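4. Collecting the demonstrations

4.1 The bench and the two arms
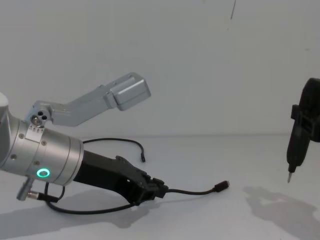

Figure 2. The two-arm bench used for the teaching sessions, with the gripper and its cables on the left and the electric screwdriver held on the right.

We had planned, when we first wrote to the workshop in Trurberg, to do all of our teaching by hand. By this we mean what most readers will picture when they hear the phrase: a person takes hold of the arm, the motors are set to give way gently, and the person walks the arm through the job while the computer writes down where every joint has been. It is a friendly way to teach. People who have never touched a robot before will usually lose their shyness within a few minutes, and several of our teachers told us that it reminded them of guiding a child's hand round the letters of the alphabet. We were fond of it from the start and we remain so.

The trouble began once there were two arms to be taught at the same time. Driving a screw into a part that is being held steady asks for a good deal of give and take between the holding side and the driving side, and a teacher with one hand on each arm has no hand left for anything else. Worse, the two arms do not weigh the same in the hand, what with the tool on one and the cabling on the other, and our teachers tended to lean on whichever felt heavier. The lean then turned up in the recordings as a slow sideways drift. So from May onwards we ran two ways of teaching next to each other: guiding by hand, as before, and driving both arms from a pair of hand-held controllers at a desk a few steps away. The rest of this section explains how each was done, and how we tried to make the comparison between them a fair one.

4.2 Guiding by hand

For hand guiding we kept to a simple habit, which was to teach one arm first and the other afterwards. The teacher would take the holding arm to its place, let go, and allow it to stiffen. Only then did they move across to the arm with the screwdriver and bring the bit down to the screw. When the teacher was content with the position, they pressed a foot pedal to mark it, and the motor of the screwdriver was started by a colleague sitting at the keyboard. We tried putting the motor on a second pedal and gave it up after a day, as people kept pressing the wrong one.

Readers who have worked with Baxter will know how much a light touch at the wrist can do, and may wonder why we did not simply ask for a light touch here as well. We did ask. A light touch is easy enough while the arm is travelling through open air, but in the last little stretch before the bit meets the screw head everybody we worked with tightened their grip, ourselves very much included. One of our more experienced teachers found that resting an elbow on the table helped, and after that we suggested it to everyone. We did not go back and repeat the earlier sessions, so there is some unevenness in the recordings on this account, and we would ask the reader to bear it in mind when looking at the first group of results in Section 5.

Cables deserve a paragraph of their own, even though they seldom get one in papers of this kind. A cable that hangs freely will pull on the wrist a little differently every time the wrist turns, and a person guiding the arm by hand will make up for that pull without noticing. The robot, playing the movement back later with stiff joints, has no such instinct. We therefore asked teachers to begin each demonstration with the same slow turn of the wrist, out and back again, so that the cables had a chance to settle. It cost us a few seconds each time and we think it was well worth it.

4.3 Driving from the desk

The desk controllers were made for us by Pridetti and are plain things, each with a grip, a trigger and a thumb button. Moving the controller moves the arm on the same side. Squeezing the trigger closes the gripper on the left, or runs the screwdriver on the right, and holding the thumb button lets the teacher shift their hand to a more comfortable spot without the arm following. This last feature was a late addition, and we can hardly imagine having managed without it. Before it was there, teachers would end up with their arms stretched out at the most awkward angles, laughing and apologising, and have to begin again from the top.

Movements of the hand were scaled down by a factor of 3 for the fine part of the job. We came to that figure by trying things out, with no theory behind it, and a larger factor may well suit a steadier bench or a smaller screw. During the approach the scaling was switched off, and the change from one to the other was made by the teacher with a short double press of the thumb button. A soft beep told them that the change had been made. (The beep was first a click, but it was too easily lost beneath the noise of the screwdriver.)

What the desk gives with one hand it takes away with the other. A teacher at the desk can move both arms together, quite naturally, and the recordings of this part of the work are far smoother than anything we managed by guiding. On the other hand they cannot feel the screw. They must judge by eye and by ear whether the bit has seated, and the first sessions from the desk include a fair number of screws that were driven at a slant. Teodor Lunde, who looked after the bench and taught a good many of the demonstrations himself, suggested that we feed the motor current of the screwdriver back to the controller as a gentle buzz. It is a rough substitute for touch, but teachers liked it, and we kept it for all the sessions reported below.

4.4 Teachers, sessions and what was kept

In all, 20 people taught the robot. Of these, 13 had never worked with a robot arm of any sort, and the others had used one at least now and then. Each person taught by both methods, and half of them began at the desk, so that any benefit of practice would be shared out evenly. Before their first recorded session every teacher was given as much time as they liked to play with the arms, and we were in no hurry to end this part. It seemed to us that someone who has had a chance to be silly with a machine for a while will be calmer with it later on.

We kept a demonstration if the teacher was happy with it and if both arms had been recorded from beginning to end. This left us with 615 demonstrations over the two methods together. We did not throw any away for being slow, or for taking a roundabout path to the screw. There is a temptation to keep only the tidy ones, and we felt it strongly in the early weeks – but a robot that has only ever seen tidy work has little idea what to do when it finds itself a finger's width off to the side. Several of the demonstrations that looked clumsiest on first viewing hold a very good correction near the end, where the teacher has noticed the slip, backed away and come in again straight. Those corrections were marked by hand, and their effect is looked at separately in Section 5.3.

All recordings were stored with the Donex logging software, which took down the joint positions, the state of the gripper, the screwdriver current and the teacher's pedal or button presses against a single clock. In the hand-guided sessions we also noted which arm was taught first, because we had a suspicion that the order would matter. We return to this in the discussion, where the answer is less clear than we had hoped.

A word, lastly, on tiredness. Guiding by hand is harder on the shoulders than it looks, and we limited each stretch of it to what the teacher found comfortable, with a proper sit-down and a cup of tea in between. Sessions at the desk were kept to the same pattern, although most people said they could have gone on for longer. Where a teacher asked to stop early we stopped, and whatever they had recorded up to that point was kept under the same rules as everything else.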